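Rustden tries two fingertip pads on hand-held gripper

Rustden has started comparing two sets of fingertip pads for its hand-held gripper, with snack packets as the test objects. The trial began in May and is being run in ordinary homes.

Soon-im Song leads the work. Each operator picks packets off a bed or table and places them in a cardboard box, then repeats the job with the second set of pads. Clear wrappers are on the list along with printed ones.
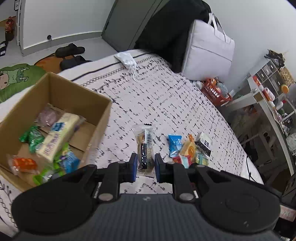

Next steps

The company wants 3,000 picks before it settles on a pad. Operators work in sets of 100 and note every slip or crushed packet. "The crimped ends are where we lose most of them," Song said.

Nazar Yatsenko will then fit the chosen pads to a robot arm and run the same packets with a Druvus controller. Those runs are due to start on a Thursday and last three weeks.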